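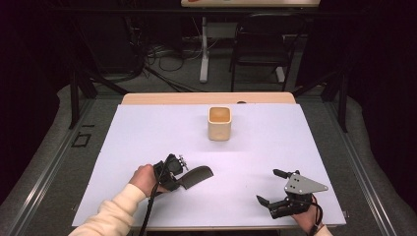
Date: 28 November 2021
Subject: Re: Loose abutment screw under a cemented molar crown

Replying to the list because two other members asked me the same thing off list.

> Lower first molar, implant placed elsewhere, crown cemented 8 years
> ago. Patient reports that it moves when she chews. Radiograph shows
> no bone loss past the first thread and the implant itself looks fine.
> I think the abutment screw is loose. The crown is porcelain on metal
> and I have no record of the cement or the implant system. Would you
> try to tap it off, or cut it and remake? If you drill for the screw,
> how do you find it?
>
> Leltbridge

I would not tap it. With a loose screw the force goes into the screw and the internal connection, and if the screw is already bent you may end up with a fractured piece down inside the implant. That is a much longer appointment than the one you have now.

I drill for the screw. Take a periapical with the beam square to the implant, and a bitewing if you can get one. Look at the long axis of the implant and carry that line up through the crown. On a lower first molar it usually comes out near the central fossa, a little to the lingual, but do not count on it. If the patient has a cone beam scan from the original placement, ask for it – the angle is right there.

Start with a round diamond and plenty of water until you are through the porcelain, then change to a carbide for the metal. Keep the hole small until you see filling material or cotton, then open it just enough for the driver. Go slowly near the screw head. If you damage the head you have lost most of the benefit of doing it this way.
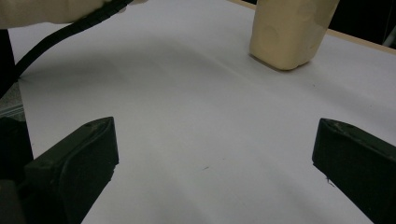 Once the screw is out, the crown and abutment come off together as one piece. Clean it, check under the margin for old cement, and look at the screw under magnification. I always replace the screw, even when it looks good. To identify the system, measure the platform on the film and compare the connection with a chart. Gremier keeps a fairly complete one, and their lab has matched parts for me from a radiograph and a photo of the abutment. The old Moradi implants take a different driver from most, so order that before the visit if you suspect one.

Torque to whatever the maker lists for that screw, wait ten minutes, torque again. Teflon tape over the head, then composite. Check the bite in side movements as well as closing. A heavy contact on the outer incline is a common cause of loosening, and the new screw will go the same way if you leave it.

Tell the patient beforehand that the porcelain may chip and that she may need a new crown. I have that in writing before I pick up the handpiece. Of the last 12 I opened this way, two needed a remake.

Skunon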